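Small Business Help > Storage, Packing and Dispatch > Picking errors

Parcels with no label and crates in the wrong order, how do you organise it?

Posted by greyfloor_packer on 12/26/24

Good evening to all. I help to run the packing room of a small mail order shop, Jatoi, in Sularport. We sell craft supplies and replacement parts for looms. Before December we were packing from ordinary shelves, and now we have a flow rack and blue crates, and it should be easier, but we still send wrong things to people. Last month we had 8 returns where the customer received the parcel of another customer.

I think the problem begins with the wrapping. The flat goods are wrapped in paper by one colleague and the label is put later by another one. In between, the wrapped piece has no sign on it of what is inside. When there are several of the same size, I am not able to tell which is which, and I must open the paper again. 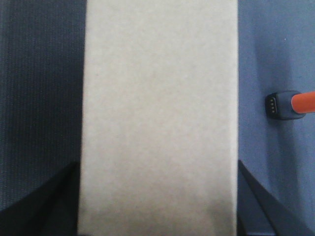 What we have tried until now

First we wrote the order number on the paper with pencil. It was not easy to read, and customers who give the parcel as a present did not like it. Then we put a paper slip under the tape, but slips fall out. We also use a program, Clusteo, where every order has a barcode, and we print the barcode on the picking list. The list stays on the desk and the parcel goes away from it, so this is not much help.

The scanner itself works well. I bought it second hand, and it is the pistol kind, orange and black, with a wide foot so it can stand on the table between two parcels. My colleagues often put it back in a different place, and then they pack one or two parcels without scanning.
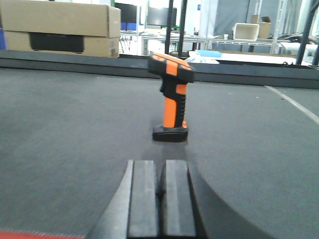
How many orders do we send? In a normal week 500, from a stock of 2,000 different items. Most orders have one or two items in them.

My other doubt is the rack. The crates go on sloping shelves with small white rollers underneath, so that they come down to the front. I like this system. But when we are in a hurry, someone takes the front crate and puts it back from the front also, and the crates behind it are pushed up. After this the oldest stock is not any more at the front. For the paper goods it is not important, but the glues and dyes have a date.

I would like to know how other small shops do the labels, and if there is a simple rule for the crates that tired people can follow.
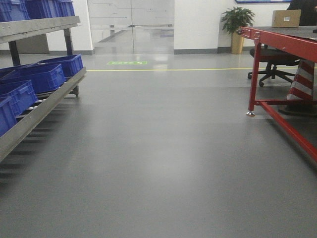
2 Replies

tape_and_twine

I had the same trouble with framed prints. Print the label before you wrap, and do not let the item leave your hands until the label is on the paper. It must be the same person who wraps and who labels. We lost a little speed in the first week and after it was the same as before.

If you really need two people, give each order a tray. The item, the slip and the label stay in the tray the whole way, and one tray is never shared by two orders. Old baking trays are good enough. For presents, there are labels which can be removed without tearing the paper, but please test them first on your own paper, as some leave a shiny mark.

For the scanner, stick a square of coloured tape on the table and that is its place. Also ask if your program can refuse to print the address label before the item is scanned. I don't know Clusteo, but the one I use has this under the printing settings and it was switched off when I got it.

oldstockfirst

Rule for crates is load at the back, take at the front. Write it on both ends of the rack in big letters. Take the items out of the crate, not the crate out of the rack, unless it is empty. Empty ones go somewhere else, not back on the rollers.

Put the glues on one lane only and write the date on a card on the short side of the crate. Are your shelves too steep? Ours came from Elosstead and the crates were coming down too fast with heavy goods, so we lowered the back by one hole.

Comments

greyfloor_packer: Thank you both. I found the printing setting, it was also switched off with us. The trays I will try after the holidays.

loom_and_ladder: We order the dyes in packs of 100 and they never last long enough to become old. Maybe just buy less of them?

greyfloor_packer: It is possible, but our supplier has a minimum quantity. I will ask again.

quietcornershop: One small thing about the tape square, use cloth tape. The plastic one came up at the corners in our place and got stuck to the parcels.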